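Grulau Fold Planner: Frequently Asked Questions

Covers release 2 of the planner and the Lerar perception module. Installation is covered in the setup guide.

What does the planner take as input?

A garment mask, a keypoint set and the current joint state of both arms. The mask and keypoints come from Lerar, which reads the head camera. The planner does not use the garment's color or print.

How are grasp points chosen on a T-shirt?

Lerar proposes candidates along the hem and scores each one for reachability and fabric thickness. The planner then selects the pair with the highest combined score, one for each arm. Candidates closer together than min_grasp_gap are dropped before scoring.

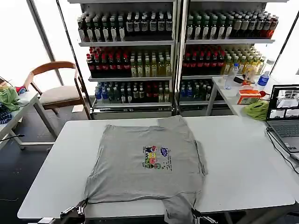
Two-arm grasp at the lower corners of a T-shirt, head camera view.

Can I use one arm only?

Set arm_mode to single. The planner falls back to the sequential fold library, which has 14 primitives. Folds that need both corners lifted together are not available in this mode and return PLAN_UNSUPPORTED.

Does printing on the shirt affect the keypoints?

It can. Printed figures and buttons produce strong local edges, and older weights sometimes placed a hem keypoint on them. The current weights were fine-tuned on 1379 labeled garments from the Erstead set, including printed shirts and shirts with collars. If you still see keypoints inside the garment outline, raise edge_reject in small steps.

What is the wrist camera used for?

Local correction near the grasp. Once the fingers are inside the approach radius, the controller takes fabric position from the wrist view and ignores the head camera estimate. The background is masked out using the table plane, so shelves and windows behind the table are not searched for fabric edges.

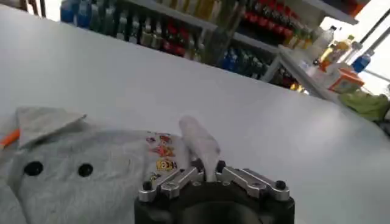
Wrist camera view with gray fabric, buttons and print near the fingers.

The controller reports TABLE_PLANE_LOST. What should I check?

Check exposure first. Bright reflections on a white tabletop reduce the number of usable edge points. Lock the exposure, then rerun the plane fit with the gripper raised. If the error remains, repeat the hand-eye calibration for that wrist.

Can the two arms move at the same time over a folded garment?

They can, provided their swept volumes do not intersect. The Ekpo collision checker tests both trajectories at each planning cycle and holds the lower-priority arm when clearance drops below the limit. Priority is set in arms.yaml.

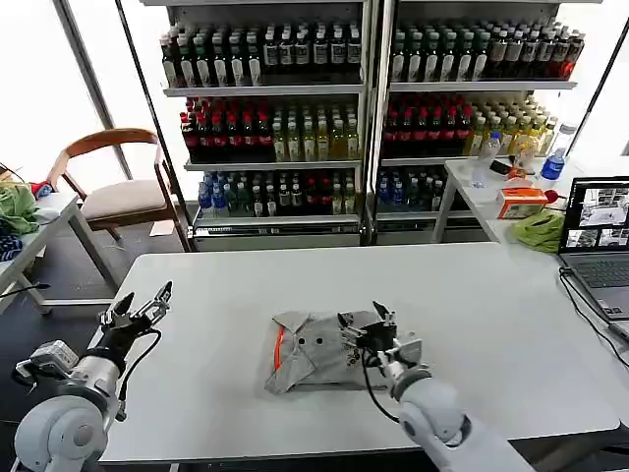 How do I replay a failed fold?

Open the log in the replay tool and select the cycle marked FAILED. The tool loads the mask, keypoints and planned trajectories for that cycle and runs them against the simulator. Hardware output is disabled during replay.

Where are logs stored?

In the logs folder of the active workspace. Old logs are compressed every Friday and are kept until you delete them.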